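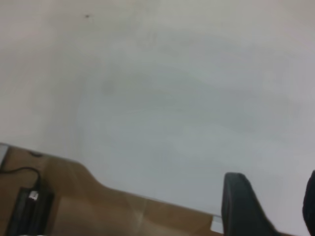 第六讲 腕部相机与低纹理视野下的模仿学习

课程:机器人操作中的学习方法
主讲:Dilruba Herath
习题与实验:Dilruba Sultana
讲义更新:2019年9月20日

6.1 本讲内容

上一讲讨论了固定机位相机的行为克隆。固定机位的好处是背景稳定,坏处是夹爪靠近物体时常被手臂挡住。本讲换成腕部相机,重点放在一个具体问题上:当视野里大部分是白墙、只有底部一条桌面和夹爪手指时,策略应当如何输出动作,训练数据又应当如何处理。

需要的预备知识:第二讲的坐标变换,第四讲的行为克隆损失。没有学过卷积网络的同学请先看课程网站上的补充材料,课上不再重复。

6.2 观测与坐标系

记时刻 t 的腕部图像为 I_t,末端位姿为 T_t,夹爪开度为 g_t。相机与夹爪刚性连接,因此手指在图像中的位置只随开度变化,与手臂走到哪里无关。开头那张图里,两根深色手指都从右下方伸入画面,右侧一根只露出窄窄一条,中间隔着白色背景,没有夹住东西。桌沿从左向右下斜,这类倾斜在腕部图像里很常见,做数据增强时不应把它校正成水平。

动作用末端坐标系下的相对位移表示:

a_t = (Δx, Δy, Δz, Δ滚转, Δ俯仰, Δ偏航, g)

选择相对位移是为了让策略不依赖基座坐标。若改用基座坐标下的绝对位姿,网络需要从单帧图像推断手臂在房间里的位置,在白墙占满画面时这几乎做不到。

6.3 低纹理帧为什么麻烦

以开头的图为例,墙面占了大约五分之四,除左上方一个很小的黑点外没有明显标记。能提供位置信息的内容集中在下方:浅色木桌面的边缘、黑色的线缆和与之相连的黑色长方形装置,以及手指本身。手指不携带环境信息,剩下可用的只有左下一小块。

由此产生两个问题。

第一,观测混叠。手臂在相差较大的两个位姿下可能得到几乎相同的图像,而示教者给出的动作不同。均方误差损失会把两种动作平均,得到一个两边都不对的输出。

第二,捷径特征。墙面的灰度渐变很平缓,随曝光和室内光线变化。网络容量足够时会去拟合这些渐变,训练误差下降,换一个时段测试就失效。训练曲线上看不出这个问题,要留出不同时段采集的数据单独检查。

6.4 Pirnari 数据处理流程

实验使用 Pirnari 数据集,任务为桌面物体的抓取与放置,共 1313 条示教轨迹。划分时以轨迹为单位,同一条轨迹的帧不得同时出现在训练集和测试集中。测试集为 159 条,其余用于训练和验证。

处理步骤:

(1)时间对齐。图像、位姿和开度按时间戳插值到同一频率。对齐后抽查夹爪闭合时刻,图像中手指的运动应与开度曲线一致。

(2)计算信息量分数。把图像切成 32×32 像素的小块,对每块求梯度幅值的均值,再用手指掩膜去掉夹爪区域,取剩余小块的平均值,记为 s_t。

(3)标记低信息帧。s_t 低于阈值 τ 的帧标为低信息帧。τ 在验证集上选取,不要用测试集调。

(4)保留,不删除。低信息帧仍留在轨迹里,训练时乘以权重 w_t。

第(4)步常有同学做错。直接删除这些帧会在轨迹中造成跳跃,历史窗口内的相邻帧不再相邻,相对位移也会变大。另外,手臂在测试时照样会转到面向墙的姿态,如果训练集中没有这类观测,策略在那里没有任何约束。

手指掩膜需要按开度分别制作。只用全开状态的一张掩膜,手指合拢后会露出在掩膜之外,深色手指与白墙之间的强边缘会把 s_t 抬得很高,低信息帧就漏掉了。

6.5 网络与损失

基线策略只看当前帧:

a_t = π(I_t, g_t)

改进策略 Custow 使用长度为 3 的历史窗口,并加入窗口内的末端相对运动:

a_t = π(I_{t-2}, I_{t-1}, I_t, ΔT_{t-2}, ΔT_{t-1}, g_t)

其中 ΔT 由正运动学得到,不从图像估计。各帧共用一个卷积编码器,输出特征与 ΔT 拼接后进入两层全连接网络。

损失函数:

L = Σ w_t · ‖a_t − a_t*‖² + λ · Σ ‖a_t − a_{t-1}‖²

第一项为加权行为克隆损失,a_t* 为示教动作。第二项抑制相邻时刻动作突变。λ 过大时夹爪闭合会延迟,建议把开度分量排除在第二项之外。

6.6 结果与讨论

三点定性结论,供写实验报告时对照。

加入历史窗口后,手臂在低信息帧上的来回摆动减少。单帧基线在这类帧上经常先左后右,轨迹呈锯齿状,Custow 大多能延续进入该区域之前的运动方向。

加权比删除稳定。删除低信息帧的模型在验证集上误差更低,但上机后一旦转向墙面就难以回到桌面,说明离线误差不能单独作为选模型的依据。

历史窗口也有代价。示教者动作缓慢时,网络容易学成复制上一步运动,起步阶段停住不动。Kumarasinghe 实验台上复现过这一现象,处理办法是训练时随机将 ΔT 置零。

还没有解决的情况:从静止开始且首帧即为低信息帧。此时窗口内没有有效运动,历史不提供帮助。目前的做法是规定起始姿态,让桌面占据足够的画面。Grallano 控制程序里已写入该姿态,做实验时请勿改动。

6.7 实验作业

1. 实现 s_t 的计算,画出任意一条测试轨迹的 s_t 曲线,标出低信息区间。

2. 比较使用掩膜与不使用掩膜时的标记结果,各附一帧分歧最大的图像并说明原因。

3. 训练单帧基线和 Custow,分别报告全部帧与低信息帧上的动作误差。平移误差与旋转误差分开列出,不要合成一个数。

4. 选做:用混合高斯输出代替均方误差,观察低信息帧上是否出现多个峰。

报告交给 Dilruba Sultana,代码随报告一并提交,注明随机种子。上机时段在实验室门口登记,急停按钮的位置请在上机前确认。

下一讲内容为示教数据的在线修正,阅读材料见课程网站第七讲目录。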